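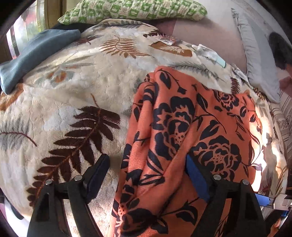 The coral cloth with the black flowers, out on the bed on top of the leafy blanket.

21 December 2018

I've had the heating up and the radio on all afternoon, and I have been sorting fabric. If you've been reading here for any length of time you'll know that this is something I announce in the fall and then do in the week before Christmas, when there are cards to write and a cake that still has no icing on it. So here I am again. The cards can wait until tomorrow.

It started because I wanted the big cloth for the table. We have eleven people coming if everybody's train runs, and the big cloth is a plain dark green one that lives at the very bottom of the chest in the hall. To get to the bottom of the chest you have to take out everything above it, and everything above it ended up on the bed, and then of course I sat down next to it and started unfolding things. You know how that goes.

The coral one is my favorite of the lot and I had forgotten all about it. I bought it in Sorkamstead in April, the weekend it rained, from a shop called Kassa that sells remnants and odd pieces from a long table at the back. I went in to get out of the weather and came out with this under my coat. It's such a cheerful color, somewhere between a melon and a brick, and then those big black flowers all over it! There's one with a dotted middle that I could look at for ages, and a small one near it with its petals packed in so close that it looks more like a cabbage (a very elegant cabbage). In between the flowers it's all leaves, some of them broad and split, some thin and curly, and one striped kind that I have never managed to put a name to. I went through my garden book over lunch looking for it and got nowhere.

My plan in April was a skirt. I even got as far as digging out the pattern, an old one with a wide waistband, and then I held the cloth up against myself in the mirror and lost my nerve. Those are large flowers, and I am not a tall person. One of them would have covered me from hip to knee. So it was folded up and put in the chest "for now" and there it stayed all summer and fall, which is what happens to everything I put somewhere for now.

Today I played with it on the bed for a good half hour, gathering up one side into long pleats to see how it would hang. I do think the gathers suit it. When it's laid flat the print is very bold, almost too much, but once it's bunched the flowers disappear into the folds and come out again further along, and the whole thing gets softer. That has me thinking about a curtain for the little window on the landing. The window faces the neighbor's wall, so there's no view to lose, and a bit of coral up there on a gray morning would be very welcome. I measured it twice. It comes out at 110 centimeters across, and I might just get away with it if I keep the hems narrow and don't go mad with the gathering.

The other idea is two cushion covers for the bench, one big flower in the middle of each. But then I would have to cut it, and I'm always slow to cut a thing I like. My scissors have been sitting on the windowsill since ten o'clock this morning and I keep walking past them.

Several of you asked about the blanket the last time it turned up on here, so while I'm at it: it's the quilted plush one from Sosent, cream and beige and pale gray with large leaves on it, and I've had it for two winters now. I love it dearly. It is thick, it's heavy enough to keep your feet where you put them, and the pattern forgives a good deal in the way of crumbs. The one thing I would say is that it takes forever to dry, so do it on a day when you won't want it back by bedtime. I also find that cloth doesn't slide around on it the way it does on a cotton cover, so it makes quite a good cutting-out surface for the planning stage. Not for the cutting itself! I did that once with a sheet and I still have the sheet, with a neat little corner missing.

The rest of the chest was less exciting. Half a tea towel, a bag of ribbon, some blue checked cotton that I honestly can't remember buying, and a set of napkins from Evimach still in the paper band. The napkins are going on the table on Christmas Day. The checked cotton has gone in the bag for the thrift store, come out again, and gone back in.

As for the green cloth, I found it in the end, right at the bottom where I said it was. It has a candle wax stain the size of a saucer. Brown paper and a warm iron, I think, and if that fails I'll put the bread basket over it. If any of you have a better method for wax on a dark cloth, please leave it in the comments, and soon, as I'd like to get it ironed before the cake takes over the kitchen.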